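3.2 Materials and setting

The study was carried out in Jutholm, a coastal town where most households share a kitchen table for meals, paperwork and leisure. Earlier work by Kurek and Matsuda treated the table as a place for eating and paid little attention to what is left on it between meals. Our interest lies in those longer periods, when a phone may stay within reach for much of the evening and compete with talk, reading or rest.

Households were recruited by letter in February. Over 100 replies were received, and 20 households were chosen to cover a range of ages and dwelling sizes. Each adult kept a written diary for the length of the study, noting when the phone was set down, when it was picked up again, and what had prompted them to do so. Diaries were collected by Lovely Ocampo and transcribed at the Nillwood office. Entries that could not be read by two members of the team were left out of the analysis.

The diary booklet opened with a short page of guidance. Participants were asked to record the phone as "set down" only when it lay on a table and was out of the hand, as in Figure 2. A phone in a pocket, in a bag or on the arm of a chair was recorded under a separate heading. 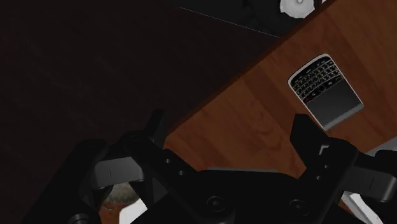 3.3 Coding of diary entries

Entries were coded by Takumi Okabe and Takeshi Yoshida, who worked apart and met afterwards to settle differences. The scheme was adapted from the Frade study of shared rooms and had four main codes: message, call, habit and request by another person. Where an entry gave more than one reason, the first reason written was used.

The code "habit" caused the most disagreement. Several participants wrote only that they had "had a look", and the coders differed on whether this implied a prompt. It was agreed that such entries would be coded as habit unless the same line mentioned a sound or a message. The effect of this decision on the evening totals is discussed in Section 5.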